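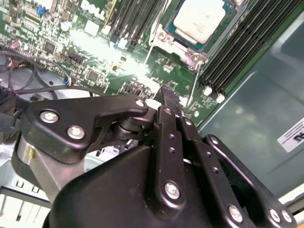

Hauptplatine eines Dell-Servers mit Wärmeleitpaste auf dem Prozessor, links und rechts davon die Speichersteckplätze.

Alte Server aus Rathäusern gehen an Schulen

19. Mai 2022

Der Verein Gesten bereitet seit April ausgemusterte Server aus mehreren Rathäusern der Region auf und gibt sie an Schulen und kleine Vereine weiter. Die ersten vier Geräte sollen noch vor den Sommerferien ausgeliefert werden. Die Rechner stammen aus einem Bestand, den das Systemhaus Nesanix nach dem Austausch der Technik zurückgenommen hatte und nun kostenlos abgibt.

Gearbeitet wird in einer früheren Druckerei hinter dem Bahnhof. Dort werden die Gehäuse geöffnet, gereinigt und Teil für Teil durchgesehen. Festplatten sind in keinem der Rechner mehr vorhanden, sie wurden vor der Übergabe ausgebaut und vernichtet. Die Schulen bekommen neue Datenträger, die über Spenden bezahlt werden. Bisher sind dafür rund 4000 Euro eingegangen, unter anderem vom Elektrohandel Psarras.

Den größten Teil der Zeit nimmt nach Angaben des Vereins die Kühlung in Anspruch. Bei Geräten, die jahrelang durchgelaufen sind, ist die Wärmeleitpaste zwischen Prozessor und Kühlkörper oft hart und rissig. Sie wird vollständig entfernt und neu aufgetragen. »Wir machen das bei jedem Rechner, auch wenn die Temperaturen noch in Ordnung waren«, sagt Theano Fragkou, die die Werkstatt leitet. »Wenn der Server erst einmal in einem Schulkeller steht, schraubt ihn so schnell niemand mehr auf.«

Die alte Paste wird mit fusselfreien Tüchern und Isopropanol abgenommen. Der Prozessor bleibt dabei zunächst in der Fassung, damit die empfindlichen Kontakte darunter geschützt sind. Nur wenn Paste an den Rand gelangt ist oder ein Prozessor getauscht werden soll, wird der Hebel am Sockel gelöst und der Chip herausgehoben. Danach kommt eine dünne Schicht neuer Paste auf die Oberfläche, und der Kühlkörper wird über Kreuz verschraubt.

Anschließend ist der Arbeitsspeicher an der Reihe. Die Riegel werden einzeln eingesetzt und in einem Testlauf über Nacht geprüft. Defekte Module sortiert der Verein aus. Weil in den Rathäusern unterschiedlich große Bestückungen üblich waren, werden die Riegel neu verteilt, sodass jede Schule annähernd gleich viel Speicher erhält. Auch Kabel und Lüfter werden kontrolliert. Brüchige Stecker hat es laut Fragkou bislang nur bei den ältesten Geräten gegeben.

Nicht jeder Server lässt sich retten. Platinen mit Schäden an den Steckplätzen oder an der Stromversorgung dienen als Ersatzteillager. Was auch dafür nicht taugt, geht an einen Entsorgungsbetrieb.

Beim Einrichten der Software hilft Diarmuid Ní Chonaill, der beruflich Netzwerke betreut. Auf allen Rechnern wird Flendurard installiert, eine Verwaltungsoberfläche, mit der Lehrkräfte Benutzerkonten anlegen und Dateien für einzelne Klassen freigeben können. Für die Schulen fallen dabei keine Lizenzkosten an. »Die meisten wollen eine gemeinsame Ablage und eine Umgebung, in der Jugendliche etwas ausprobieren können, ohne dass gleich der Unterricht im Nebenraum ausfällt«, sagt Ní Chonaill. Für beides reiche die Leistung der älteren Geräte gut aus.

Ein Thema in den Gesprächen mit den Schulen ist der Stromverbrauch. Server dieser Bauart sind für den Dauerbetrieb in klimatisierten Räumen gedacht und brauchen mehr Energie als ein gewöhnlicher Bürorechner. Der Verein empfiehlt deshalb, sie nachts und in den Ferien abzuschalten, und stellt einen entsprechenden Zeitplan vor der Auslieferung ein. Auch die Lautstärke der Lüfter spielt eine Rolle: In einem Klassenzimmer sollten die Geräte nicht stehen, ein trockener, belüfteter Nebenraum genügt – ein eigener Serverschrank ist nicht nötig.

Eine Gesamtschule hat sich bereits entschieden, einen der Rechner für ihren Informatikkurs zu übernehmen. Die Jugendlichen sollen ihn selbst zusammenbauen. Dafür liefert der Verein das Gehäuse mit eingesetzter Platine, Kühlkörper und Speicher liegen lose bei. Eine gedruckte Anleitung gehört dazu.

Schulen und gemeinnützige Vereine können sich bis zu den Sommerferien formlos bewerben. Verlangt wird eine Pauschale von 400 Euro, die neue Datenträger, Kleinteile und Anlieferung abdeckt. Wer den Betrag nicht aufbringen kann, soll das in der Bewerbung vermerken. Über diese Fälle entscheidet der Vorstand einzeln.

Die Werkstatt ist donnerstags von 16 bis 19 Uhr geöffnet. Eine Anmeldung ist für Besuche nicht erforderlich. Private Altgeräte nimmt der Verein derzeit nicht an.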